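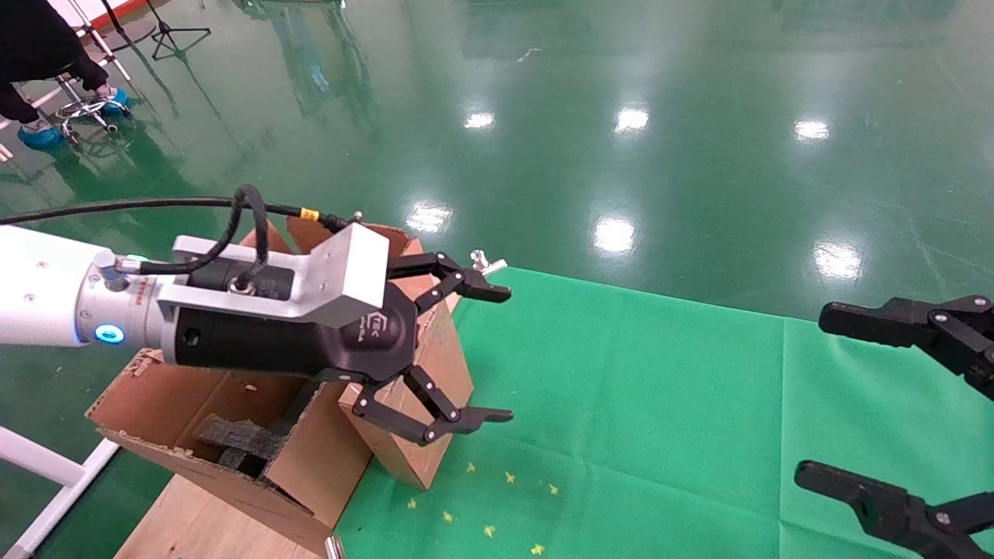

Open day at Zeleo, Setley: my report and some questions
Forum: Visits and Events
Posted by quietgear

Good evening to all. In December I asked in this forum if it is worth to drive to Setley for the Zeleo open day, and several of you told me to go and then write something. So I went, and I write something. English is not my first language, please be patient with me.

The open day was on 5 March 2022, in the new hall behind the Frimpong warehouse. For me it is 130 km in one direction. At the door you receive blue shoe covers, and everybody must put them on, because the floor is a green epoxy and they want to keep it clean. The floor is so shiny that you see all the ceiling lights in it. I mention this because at the second table I had to change my place two times before I could look at the gripper without looking at lamps.

There were three stations. The first was a conveyor with sorting, which most of us have seen at other fairs. The third was a film with chairs, I skipped it. The second station is the reason why I write.

It was a table with a bright green cloth and two grippers that face each other over it. The arm on the left side is white and round, with a small blue light at the wrist. After the wrist there is an angle bracket from aluminum, and on the bracket the gripper, black, with two fingers made from links and pins. An open cardboard box with pieces of dark gray foam was standing at the side on a plank. The task was: the left gripper takes a foam piece from the box, brings it over the cloth, the right gripper takes it over and puts it down. There was also a second exercise with very small yellow confetti stars on the cloth, which I will explain below.

I watched the foam task for 32 attempts. The young woman at the table said I was the only visitor who stayed so long, and brought me a chair. My notes:

Taking the foam from the top of the pile was good almost every time.
Taking from the lower part of the pile was difficult. The pieces lie at a slant and the box is tilted, so the finger touches the wall of the box before it reaches the foam.
The handover between the two grippers was slow but calm. I liked it very much. One side waits until the other side holds, and then it opens wide.
Two times the foam was squeezed so much that it jumped away. The children found this to be the best part.

The stars were explained as a test for the camera. The program should find them on the green cloth, and then the finger goes over each star without touching. It was not for picking them up, these fingers have flat pads and I do not think they could. One visitor complained loudly about this. I found it a fair exercise.

My questions to the forum:
1. Is it normal that the thick cable goes in a loop over the top of the bracket? I was nervous each time the wrist was turning.
2. Why a cloth and not a simple painted table?
3. Has somebody seen the same station at Odow? I heard they have something similar.

Thank you for reading such a long post.

Reply by mossycog

Great report, thank you! I was the one who told you to go, so I'm glad it wasn't a wasted drive.

On the cable: a loop is normal. You want slack there so the wrist can turn without pulling on the plug. What I'd look at is whether the loop can catch on anything when the arm goes down into the box. Was there a clip or a sleeve anywhere along it?

Reply by quietgear

I have not seen a clip. There was a small yellow label around the cable, close to the bracket, but a label does not hold anything. When the arm went down the loop stayed above, so it did not touch the box while I was there. Still I would put a tie.

Reply by bench_nine

I went too, in the afternoon, and I have to say I came home with a different opinion. We were 142 visitors according to the man at the exit with the clicker, and I would guess most of them saw the foam thing for one minute and walked on. It is SLOW. A person empties that box in the time the left arm needs to think about the first piece. And foam is the easiest thing you can give to a gripper. It forgives everything. Show me a bag of screws, or a wet sponge, or a T-shirt, then we talk.

Also the box. It was torn and tired looking. For an open day you can buy a new box.

Reply by mossycog

I'd rather see a torn box than a new one. In a real warehouse the boxes look like that, the flaps stick out and the edges are soft, and it's much harder for the camera than a nice clean tote. If they had put out a fresh one somebody would be here complaining it was too easy.

Reply by bench_nine

Somebody would, and it would be me, fair enough. But I stay with the foam. It is too easy.

Reply by quietgear

Dear bench_nine, I must disagree a little, with respect. Foam is easy to hold. It is not easy to see when it is dark gray and lies in a box on more dark gray foam. I stood next to it and from some angles I could not say myself where one piece ends and the next begins. I think the difficulty was there. About the speed you are right, I will not defend the speed.

Reply by tallowfield

To question 2, the green cloth. We use the same at work. It gives the camera one flat color and no shine, so whatever lies on it is easy to separate. With that floor behind the table I can see why they wanted something matte in front. The trouble with cloth is the creases. Ours went back to the laundry every week until somebody lost it, and now we have felt glued to a board, much better. Did you see if they had ironed it?

Reply by quietgear

It had folds, one long line went across it diagonally. I asked if the fold disturbs the program and the answer was "less than before". I did not ask what was before.

Reply by tallowfield

Ha, I know that answer. I have given that answer.

Reply by oddwasher

Regarding Odow. I visited them last year with my evening class. They had two arms on one table as well, but with suction cups in place of fingers, and everything was behind a plastic wall so you could see very little. The person who explained it was very kind but read everything from a sheet. From what quietgear writes, Zeleo lets you stand much closer?

Reply by quietgear

Yes, closer. There was a line on the floor and we had to stay behind it, but you could see the pins in the finger joints. One staff member was sitting on a rolling stool with shoe covers like ours, and a stop button in the hand the whole time. She pressed it once in my presence, when a small boy put his arm over the line. Everything stopped at once and his mother was more frightened than he was.

Reply by bench_nine

This is the other thing that I did not like. If you need a line on the floor and a person with a button, the line should be a fence. I work in a plant where you would get a written warning for that setup. The tripod with its legs spread out near the table was also something I would have moved before I let any visitor in, my wife nearly hooked her foot in it on the way past.

Reply by mossycog

It's an open day, though. They slow the arms way down, and a slow arm with a force limit can be run with people close by, within reason. I don't see how you say it's too slow for you and also needs a fence!

Reply by bench_nine

Both can be true. Slow for work, and I still do not want it next to a child's face.

Reply by tallowfield

I'm with bench_nine on this part. The limit for the arm is one matter, but the fingers are a separate thing with their own closing force, and linked fingers like those have many small places to get a fingertip pinched. A low table barrier costs nothing and nobody sees less.

Reply by quietgear

I had not thought of the pinching, thank you. I will write it in the feedback form, which they sent by e-mail. I will also write about the tripod.

Reply by oddwasher

Can I ask a beginner question. When the fingers open that wide, is it because they don't know how big the piece will be? At Odow the suction cup just came down and that was it.

Reply by mossycog

Mostly yes. If you open wide you have some room for error in where you think the piece is. The price is that wide fingers bump into things, and I suspect that's what quietgear saw with the box wall. A smarter setup opens only as far as the piece needs plus a bit. It's harder to do when you can't tell where the piece ends.

Reply by quietgear

Then this explains my second note. In the corner of the box the upper finger was always too far out. On the late attempts they let the arm come in more from the side, and it was better, but I have only a few of these in my notebook, and I do not want to claim too much.

Reply by oddwasher

Is there another date? I would take the class.

Reply by quietgear

They said the next one is planned for December, same hall. You must register by e-mail, and there is no parking in front of the building, only behind Frimpong, where the sign is very small and you pass it if you come from the south. The coffee is free. Bring socks without holes if you do not trust the shoe covers, mine was torn before the first station.

Reply by bench_nine

If they have the T-shirt by December I will come again and I will write something nice.

Reply by mossycog

Saving this post.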